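Home | Notebook | Rigs | Parts | Search
Reading time: 2 min

2/9/19 — towel picking, grasp proposals

Back on the pick planner after Pendo's merge. Old build scored every ridge the same, so it went for whichever was nearest the base. New build ranks by height over the cloth and throws away anything under 6 mm. Config is in the Cisia branch, NOT main. Gitau please don't rebase till I've pulled the logs off.

Overhead cloud first. Self filter on, arm padding at the July value.

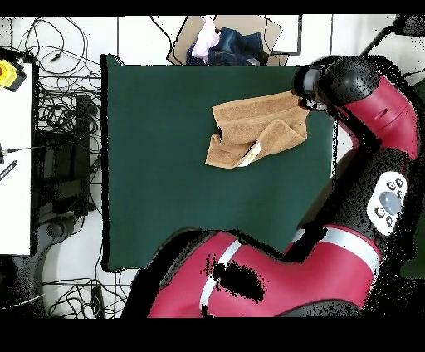
Head view, towel and box of clothes. Speckle on the arm.

The speckle is depth dropout, mostly along the arm outlines. Tried the median filter, it ate the towel edge as well so took it out again. Faraji thinks the padding is too tight and I'm inclined to agree. One cloud came out at 1,914 points on the towel after cropping, which is thin but the ridge finder coped.

Crop box still lets the clothes box in if you widen it at the far side. Leave it narrow. Jeans make lovely ridges and the planner will happily send the arm to them. 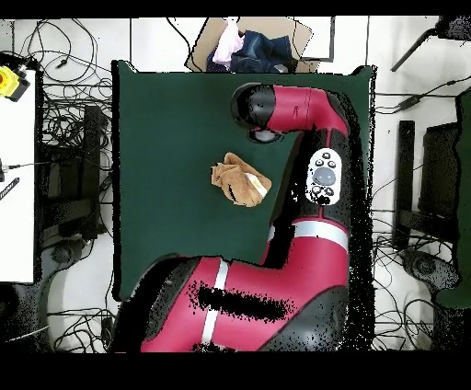
Then the timing. Planner takes 200 ms per proposal with collision checking on, and most of that is the wrist against the table. Swapped the table mesh for a plain slab, no change to the plans that I could see. Keep the slab. Emmanuel has the old mesh if anyone wants it back.

Approach angle next. Straight down is no good for folds, the fingers want to come in along the ridge. Set the tilt from the ridge normal, clamped, and used the side camera to check where the tips end up against the proposal.

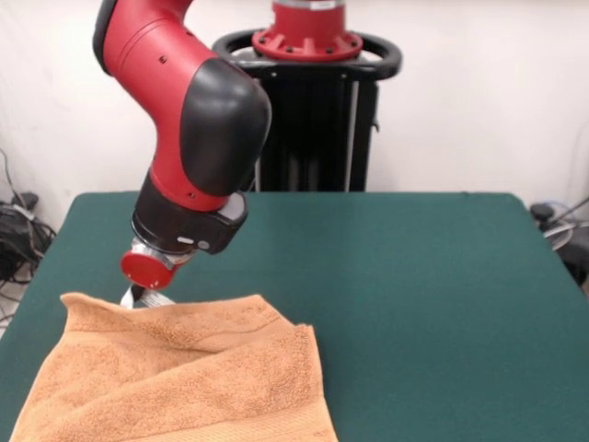 PERCEPTION / CLOTH

Label detector: trained on Stenusley towels, tags all flat. Half-hidden tags come back as "corner" with a high score, which then feeds straight into the grasp list. Mercy's fix is to mask anything pale and small before the corner step — crude but quick. Have put it behind a flag, defualt off.

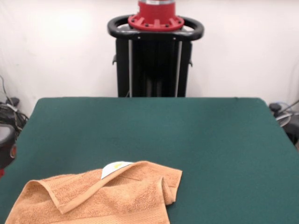 Side camera, arm clear of the towel. Tag poking out under the flap.

Saved this one into the awkward tags folder. Would like more with the tag at a slant.

To do
- padding up a notch, rerun the clouds
- tilt clamp is hard coded in 2 places, sort taht
- ask Pendo if the score should drop near the hem

Recent entries
Shemweta: camera clock drift
Purkoven driver, build notes
Ridge finder, first go
Table slab vs mesh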